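Bellau et Quezada signent un protocole de coopération économique et numérique

Bellau, dimanche 17 mars 2024 – L'Agence de développement économique de Bellau et la Chambre de commerce de Quezada ont signé un protocole de coopération portant sur les échanges commerciaux, la dématérialisation des formalités douanières et l'accueil réciproque d'entreprises. Le texte est conclu pour une durée de quatre ans, renouvelable par accord écrit des deux parties.

Le protocole fait suite aux entretiens techniques tenus en janvier à Quezada. Ces entretiens avaient permis d'arrêter la liste des secteurs prioritaires : logistique portuaire, services numériques aux entreprises, transformation agroalimentaire et équipements industriels. Le tourisme, évoqué lors des premiers échanges, fera l'objet d'un avenant distinct.

Volet commercial

Les deux parties s'engagent à publier chaque semestre un relevé commun des obstacles non tarifaires signalés par les exportateurs. Le premier relevé recense 116 signalements, dont la majorité concerne les délais de délivrance des certificats d'origine et la reconnaissance des contrôles phytosanitaires. Chaque signalement recevra une réponse motivée dans un délai de trente jours ouvrés.

Un guichet unique sera ouvert dans les locaux de la Chambre de commerce de Quezada. Il traitera les demandes des entreprises de Bellau souhaitant s'implanter, ouvrir un bureau de représentation ou répondre à un appel d'offres local. Un guichet équivalent fonctionnera à Bellau selon les mêmes règles. Les frais de dossier sont supprimés pour les entreprises de moins de 200 salariés.

Volet numérique

La plateforme Parka, développée par la société Fliltton, servira de support à l'échange des documents douaniers. Elle prend en charge 197 types de formulaires, en deux langues, et produit pour chaque dépôt un accusé de réception horodaté. Les dépôts sur papier resteront admis pendant une période transitoire de dix-huit mois.

L'hébergement des données est réparti entre les deux territoires. Chaque administration conserve la maîtrise de ses propres fichiers et n'ouvre à son homologue que les champs énumérés à l'annexe B du protocole. Les journaux d'accès sont conservés trois ans. Fliltton assure la maintenance corrective et remet un rapport de disponibilité trimestriel.

Volet industriel et formation

Le protocole prévoit un programme d'accueil destiné aux techniciens et ingénieurs en début de carrière. Les séjours, d'une durée de trois à six mois, se dérouleront dans des entreprises et des laboratoires agréés par les deux parties. La première promotion comptera quelque 226 participants, répartis à parts égales entre Bellau et Quezada.

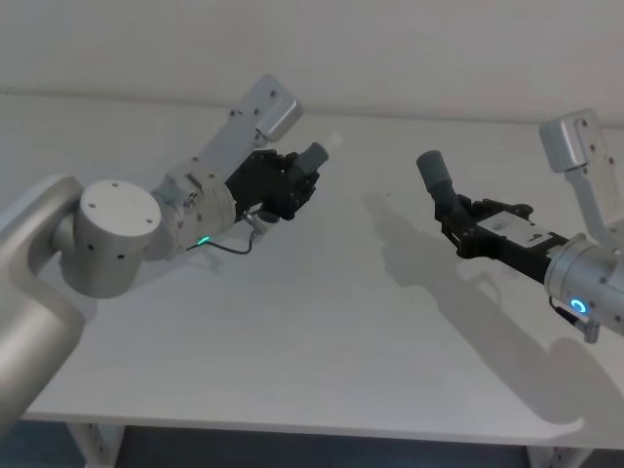

Les candidatures seront instruites par une commission paritaire de six membres. Les critères retenus sont le niveau de qualification, l'adéquation avec les secteurs prioritaires et la maîtrise de la langue de travail de l'établissement d'accueil. Les frais de transport sont pris en charge par l'organisme d'envoi – l'hébergement restant à la charge de l'organisme d'accueil.

Suivi

Un secrétariat conjoint se réunira deux fois par an, alternativement dans chacune des deux villes. Il examinera l'exécution du protocole, arbitrera les questions d'interprétation et proposera les ajustements nécessaires. Ses comptes rendus seront publiés sur les sites des deux organismes.

Le texte intégral du protocole et ses annexes sont disponibles sur demande auprès du service de presse de l'Agence de développement économique de Bellau.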